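Workshop notebook, front room
June 25, 2022
Brick wall side, cables on the floor and where to put things

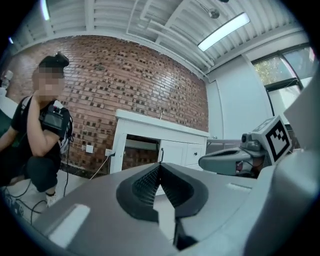
Why I write this

Two times this week I caught my foot in the black cables near the brick wall. Lama Awwad also. We said on Monday that we make a plan for this side of the room, and then we did not make it. So today I measured and I write it here, also for the people who come on Vida days and do not know the room.

Measured

Brick wall, from the corner to the window side: 14 bricks higher than my knee there is a line where the mortar is soft. Please do not drill there. Above this line the screws hold well.
The free strip of floor we want to keep for walking: 80 cm. Now it is less in two places.
Height for the cable hooks: 60 cm from the floor. Lama wanted them lower, but then a person who works low at the wall will have them in the face. We agreed on 60.

Tried

Tape on the floor (the gray one from Lasitmont). It holds well on the first day, then the edges come up and collect dust. When I pulled it off, it left glue on the floor and I needed a long time with the scraper. I don't want to use it again for long pieces.
Fabric straps. Better. Long loops go together in one strap, short ones in another. The straps I have are too few, I order more from Nirkis, a bag of 1000 is silly but the small bag costs almost the same.
One hook with a test screw, left of the soft line. I hung a full bundle on it for the whole afternoon and it did not move.

Water bottles

Bottles can stay on the white surface, but with the cap closed, and not on the side where the cables go down. I will put a small tray for them. If Vi has a spare one in the kitchen, I take that.

Still open

Who has the long masonry drill? It is not in its box.
Old glue near the corner, a piece as big as my hand. Try with warm water first, then ask Lama what she used in the other room.
Does the walking strip go straight to the window, or around the table — I drew both in pencil on the plan, please mark which one you like.
Vacuum the floor before the hooks go up and again after, the brick makes a lot of red dust.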